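The Surface Under Everything

Marble is calcite, and calcite dissolves in weak acid. Lemon juice left on a polished slab for 2 minutes can leave a dull mark that no sealer would have prevented. Sealers slow the uptake of oil and pigment into the pores. They do little against etching, a change in the stone itself.

Aishwarya Shenoy restores counters from a workshop in Indora, and most of her calls concern etching that the owner has taken for a stain. Her test is simple: a stain is darker than the stone around it, while an etch is usually lighter and shows best under low, raking light. 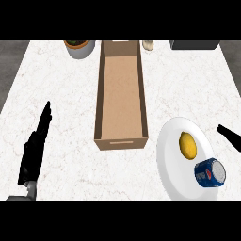
Light etching on a polished finish can be worked out with a fine powder and a damp felt pad. Deeper marks need abrasives. Shenoy starts at 200 grit only where a fingernail catches, then moves up in stages – skipping one leaves scratches that the next pad won't remove.

A honed finish hides wear better. Tustell, a stone yard outside the city, now sells more honed slabs than polished ones, most of them 2 centimeters thick. Oil stains are treated separately, with a poultice left under plastic overnight and then allowed to dry fully before it is scraped off.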